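Student Project Report: Visit to the Prevgate Open Day

Module: Machines at Home and Work
Author: Siamak Daneshvar
Date of visit: October 22, 2025

1. Why we went

Our group had to watch a robot do a household job and write up what we learned. We had asked three firms back in August. Vendberg sent a brochure and Mousavi sent the same brochure request form twice, so we went to Prevgate, who said yes and mentioned sandwiches.

2. The demonstration

The job was tidying slippers on a shoe rack. I own a shoe rack and have never managed to keep it tidy, so I came with an open mind. The demonstrator, from the Fumard team, spoke for four minutes about hands and fingers before anything was touched. He said gripping a soft, chunky shoe is harder than gripping a box, as the thing has no flat sides worth mentioning and the opening is easy to squash.

We were asked to stand back behind a line of tape. A man with a rucksack stood on it throughout. 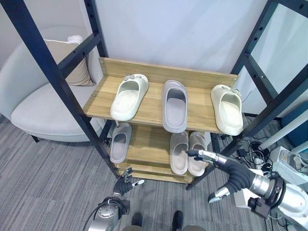
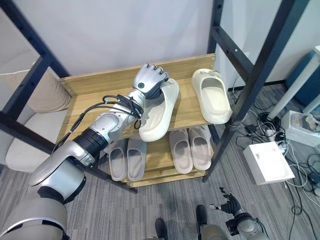

Slippers on both shelves of the rack, with the robot's hands in view.

Student Project Reports, Issue 3, page 4

3. What we noted

The choice of where to take hold matters more than I had expected. In the second picture the fingers are curled round the heel end of a cream slipper on the top shelf, and the slipper is tilted up. My own method is to hook two fingers in wherever they fit and hope. I have written this down as a difference in approach.

The upper shelf also leans forward a little. I asked if this made the job easier. The demonstrator said it depended on the shoe, then on the shelf, then on the hand, and by then somebody else had a question.

Most of the questions from the public were about price. The rest were about stairs.

4. Problems with our method

We forgot to agree who was timing, so two of us did and our figures do not match. Neither set is used in this report. We also planned a survey and printed 500 forms. We got 2 back, one of them with a shopping list on the reverse.

5. What we would do next

Ask to see the same job with laced boots, and bring one stopwatch. The leftover forms are in the project cupboard if another group wants scrap paper.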